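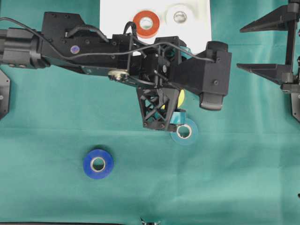
Historic Ravine Hotel dining room to reopen to the public in Korenham

Long-closed restaurant returns in December with a permanent display on the building's past

KORENHAM: The Ravine Hotel Company has confirmed that the original dining room of the Ravine Hotel, on Quay Street in Korenham, will reopen in December following an extensive programme of repair. The room will serve lunch and dinner, and will be open to residents of the town and to day visitors as well as to hotel guests.

The reopening brings back into use one of the oldest public eating places on this stretch of the river. The hotel was built for passengers on the Flevham steamers, who came ashore at Korenham quay and expected a hot meal while their boat took on coal and mail. The dining room was planned for that trade. It stands on the river side of the building, with its own door to the quay, and passengers could be seated, served and back on board before the whistle went.

When the steamer service ended, the quay door was bricked up and the room was divided. Half of it became a store for linen and furniture. The other half was used for a time as a billiard room and later as offices. The partition has now been removed and the door reopened, so that diners will once again be able to enter from the water side.

Loredana Orlandini, Managing Director of the Ravine Hotel Company, said:

"The dining room was the reason the hotel was built, and it has been the part of the building that the public could not see. We are very pleased to be able to open it again. Many Korenham families have a connection with the Ravine, through people who worked in the kitchens or the laundry or on the quay, and we hope they will feel that the room is theirs to use."

The room and its repair

The restored dining room will seat 48 guests. The plaster ceiling has been cleaned and mended, and the long sash windows facing the river have been taken out, repaired and put back. The floorboards are original across most of the room. Boards in the former billiard room had been badly worn and were replaced with timber taken from an outbuilding on the same site.

During the work, contractors uncovered a serving hatch behind the office wall. It once linked the dining room to the kitchen passage and had been covered over when the room was divided. The hatch has been kept and will be in daily use. Traces of the first paint scheme, a dull green with a brown band at waist height, were found on the frame, and the walls have been repainted to match.

The kitchen itself is new. The old kitchen, in the basement, was considered too small and too far from the dining room for present needs, and could not have been brought up to current standards without removing its range and stone sinks. These have been left in place. The basement will be shown to visitors on guided tours, which will start at 11am and can be booked through the hotel reception.

Nives Serra, the architect in charge of the repairs, said:

"Our aim was to do as little as the building would allow. There are marks on the window sills where trays were set down, and a row of holes where the coat hooks used to be. We have left these alone. The services, the heating and the lighting are all modern, and we have tried to put them where they can be reached in future without disturbing the older fabric."

Menus drawn from the hotel's own books

The menu has been prepared by the hotel's head chef, Celeste Gaete, who joined the Ravine from the Inthanon restaurant in Flevham. It is based in part on the hotel's surviving kitchen ledgers, which list the dishes served to steamer passengers along with the suppliers and the prices paid.

The ledgers show that the kitchen relied heavily on what could be bought close by. River fish appears on nearly every page, usually eel or perch, together with mutton, pickled cabbage, boiled puddings and a soft white cheese made at farms upstream. Cider was the usual drink. Beer was brought from Flevham by boat and was noticeably dearer, and wine is seldom mentioned outside the summer months.

Several of these dishes will be offered in the new dining room, including a perch pie with parsley, a mutton broth with barley, and a plum pudding which the ledgers call "quay pudding". The pudding was sold by the slice from the door to passengers who did not have time to sit down. It will be sold in the same way again at weekends, from 3pm.

Other parts of the menu are new. Eel has been left off, and there will be a wider choice of vegetable dishes than the steamer passengers would have known. The menu will change with the season, and a shorter and less costly lunch menu will be served from noon.

Celeste Gaete, Head Chef, said:

"The old recipes are very brief. They will say 'pie as usual' or 'broth, the large pot', and leave it there, because the cook knew what was meant. We have had to test and taste a great deal. Some dishes came right quickly. The quay pudding took most of the spring, and I should like to thank the staff who ate the early versions."

The cold cellar

Visitors on the basement tour will also see the hotel's cold cellar, which was cut into the bank behind the kitchen and lined with brick. Butter, cheese and fish were kept there on slate shelves. A drain in the floor carried water out to the river, and a second, inner door kept the warm kitchen air from reaching the shelves.

The cellar was closed off when the hotel bought its first electric refrigerator and was then largely forgotten. It was opened during the survey of the building and found to be sound. It has been cleaned, fitted with low lighting and provided with a handrail. It will not be used to store food.

Access to the cellar is by stone steps and is not suitable for wheelchair users. A film of the cellar and the old kitchen will be shown in the entrance hall for visitors who prefer to stay on the ground floor. The dining room, the bar and the entrance hall all have level access from Quay Street.

A permanent display for the town

A display on the history of the hotel will open alongside the dining room, in the passage leading from the entrance hall. It has been put together by Apolinar Arellano, a local historian, and draws on the hotel's own papers and on items lent by residents of Korenham.

The display includes menus, steamer timetables, wage books, a dinner gong and photographs of the kitchen staff. It will be free to enter during hotel opening hours, and visitors will be under no obligation to eat or drink. The kitchen ledgers are too fragile to be handled, but copies of selected pages have been made and may be read at a table in the passage.

Apolinar Arellano said:

"The wage books are the part I would ask people to look at. They give the names of the kitchen maids, porters and boatmen, and what each of them was paid, and for some of them it is the only record we have been able to find. If anyone recognises a name, I would be glad to hear from them."

The company would welcome further loans or gifts of material, in particular photographs of the quay door before it was bricked up. No picture of the door in use has so far been found. Items can be left at reception, where they will be recorded and a receipt given.

Jobs and training

The reopening will create 17 posts in the kitchen and dining room. Of these, 5 are trainee places for people who are new to catering. Trainees will be paid throughout and will spend time in both the kitchen and the dining room before choosing which to follow. Applications may be made in person or in writing to the hotel.

Orvokki Niskanen, Head of Guest Services, said:

"We would like to hear from local people of any age. Experience is welcome for some of the posts, and for the trainee places it is not needed. Everyone who joins us will be taken round the whole building in their first week, the cellar included."

Opening and bookings

Reservations for the dining room are now being taken. A number of tables will be held back each day for those who arrive without a booking. Lunch will be served from noon to 2.30pm and dinner from 6pm to 9.30pm. Groups wishing to visit the basement should tell reception when they book their table.

Notes to editors

The Ravine Hotel Company owns and runs the Ravine Hotel, Korenham. The company is independent and has no other premises.

The hotel's papers comprise 2,000 items, including the kitchen ledgers, wage books and guest registers. They are kept at the hotel and may be consulted for research by written arrangement.

Interviews with Loredana Orlandini, Celeste Gaete and Apolinar Arellano can be arranged before the opening. Members of the press who wish to visit the dining room or the cold cellar should write to the Press Office, Ravine Hotel, Quay Street, Korenham.

Ends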